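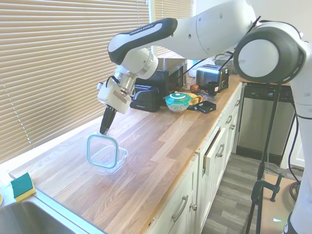 Section 5. Worktop, Sink Area and Food Storage Containers

5.1 Scope of this section

This section sets out the procedures for using and caring for the wooden worktop, the sink edge, the small appliances and the lidded glass containers supplied with the Clarthorpe shared kitchen. It applies to all users of the kitchen, including short-term guests. Procedures for the refrigerator and the dishwasher are given in Sections 6 and 7.

The worktop is butcher block. It is finished with Mivell worktop oil and has no lacquer or other sealed coating. Users who are accustomed to stone or laminate surfaces should read 5.3 before preparing food.

5.2 Before first use

1. Raise the window blinds or tilt the slats so that the full length of the worktop is well lit.

2. Wipe the worktop from the back edge to the front edge with a clean, damp cloth. Dry it at once with a second cloth.

3. Wash all glass containers and lids as described in 5.5. New containers may carry dust from packing.

4. Confirm that each appliance stands level and that its cord does not pass over the sink or across the preparation area.

5. Run the cold tap until the water is clear, then check beneath the sink for drips. Report any leak on the form kept inside the pantry door.

Note: The container set must be complete before the kitchen is signed over. A missing lid or base should be entered on the same form.

5.3 Daily care of the worktop

1. Remove crumbs and loose food with a dry cloth or a soft brush.

2. Wash the surface with warm water and a small amount of dish soap. Wring the cloth well. Standing water must not be left on the wood.

3. Use the yellow foam side of the sponge for general washing. The green scrubbing side may be used on dried food, with light pressure and along the grain.

4. Rinse with a second damp cloth and dry the surface fully, including the strip beside the sink.

5. Leave the area clear until the wood feels dry to the hand.

Caution: Do not use bleach, oven cleaner, scouring powder or steel wool on the worktop. These products remove the oil and may discolor the wood permanently.

Caution: Do not set hot pans or baking dishes directly on the wood. Use the trivets in the second drawer.

Note: Food should be cut on a separate board. Knife marks in the worktop will be treated as damage at the end of a stay.

5.4 Oiling the worktop

The worktop is oiled twice a year by kitchen staff. Users staying longer than one season may be asked to carry out the work themselves. The spring treatment is done in April and the fall treatment in October.

1. Clear the worktop, including all appliances, and clean it as described in 5.3. Allow it to dry overnight.

2. Sand any raised or rough patches lightly along the grain with fine paper. Remove all dust with a dry cloth.

3. Measure 100 milliliters of Mivell worktop oil into a shallow dish. This quantity is sufficient for one coat over the full worktop.

4. Apply the oil with a folded cotton cloth, working along the grain. Cover the edges around the sink, where the wood is most exposed to water.

5. Wait 5 minutes and wipe away all oil that remains on the surface.

6. Leave the worktop undisturbed for 8 hours before returning the appliances.

7. If the wood still looks pale or feels dry, apply one further coat in the same manner.

Warning: Cloths soaked in oil can catch fire without an outside source of heat. Lay used cloths flat outdoors to dry, or place them in the water-filled metal can provided. Do not crumple them and do not put them in the kitchen trash.

5.5 Glass food storage containers

Each container consists of a clear glass base and a matching lid with a teal-green rubber rim. The rim forms the seal. It should be handled with some care, as a nick or fold will allow air to enter and may cause the contents to spill when the container is tilted.

Opening

1. Place the container on the worktop, well back from the front edge.

2. Hold the base steady with one hand.

3. Lift one side of the lid slowly to let air in, then raise the remainder. Do not pry the lid up with a knife or fork.

Closing

1. Wipe the upper edge of the glass. Food left on the edge will prevent a proper seal.

2. Set the lid squarely over the opening.

3. Press down along each side in turn, ending at the corners.

4. Look along the rim from each side. It should lie flat, with no part of the rubber folded outward.

5. Label the container with the contents and the user's name before placing it in the refrigerator. Unlabeled containers are emptied at the weekly inspection.

Washing

1. Separate the lid from the base. Scrape remaining food into the compost pail.

2. Wash both parts by hand in warm, soapy water with the foam side of the sponge. The scrubbing side must not be used on the rubber rim.

3. Pay particular attention to the groove where the rubber meets the lid, which tends to hold grease.

4. Rinse under running water and shake off the excess.

5. Dry both parts completely. Store the base with the lid resting loosely on top, so that air can circulate.

Caution: Glass may crack if its temperature changes quickly. Do not pour boiling water into a cold base, and do not run cold water over a base that has just been heated.

Caution: Discard any base with a chip or crack, however small. Wrap it in newspaper before placing it in the trash.

Replacement lids are ordered under Telereo part number 76. Orders are placed through the kitchen office, and users should not purchase substitutes, which may differ slightly in size.

5.6 Small appliances

The microwave and the two-slot toaster are kept toward the back of the worktop. They should remain there when not being moved for cleaning.

Microwave

1. Remove the lid from a glass container before heating. Cover the food with a paper towel if necessary.

2. Do not heat metal, foil or foil-lined packaging.

3. Wipe the inside after each use while any splashes are still soft.

4. Clean the glass of the door with a damp cloth and dry it to prevent streaks.

Toaster

1. Keep the slots free of cloths, paper and food packaging at all times.

2. Unplug the toaster and allow it to cool before emptying the crumbs. This is to be done once a week, over the trash.

3. Wipe the steel with a soft damp cloth. Do not immerse the toaster in water.

4. Fully raise the blinds closest to the toaster before use.

Warning: Never reach into the toaster with a knife or other metal utensil. If bread is caught, unplug the toaster, wait until it has cooled and use the wooden tongs.

5.7 Sink and sponge

1. Rinse the steel basin after every use and wipe it along the direction of the brushing. Wiping across it will leave fine marks that cannot be removed.

2. Rinse the sponge until the water runs clear and squeeze it out firmly.

3. Stand the sponge on its long side in the holder to dry. A sponge should not be left lying on the wood overnight, as the moisture beneath it will stain the surface.

4. Replace the sponge every week, or sooner if it has an odor. New sponges are in the cabinet under the sink.

5.8 Blinds and windowsill

1. Dust the slats with a dry cloth, working from the top downward. Close the slats first in one direction and then in the other to reach both faces.

2. Remove grease marks with a cloth dampened in mild soap solution. Support the slat from behind while wiping.

3. Keep the windowsill free of food, glassware and cleaning products. Wipe it when the worktop is washed.

5.9 Common problems

White or cloudy patch on the worktop: Moisture has entered the wood. Allow it to dry for a full day. If the patch remains, oil the area as described in 5.4.

Dark ring on the worktop: Usually caused by a wet can or iron pan. Do not attempt to bleach it. Report it to the kitchen office.

Lid does not stay down: Check the rim for trapped food or a fold in the rubber. If the rim is stretched or torn, request a new lid.

Odor in a container after washing: Fill the base with warm water and one spoonful of baking soda, leave it for an hour, and wash again. Treat the lid separately.

Toaster trips the circuit breaker: Unplug the toaster and do not use it again until it has been inspected.

Questions concerning this section should be directed to Xuelian Dong at the kitchen office.

Section last revised 20/10/2020.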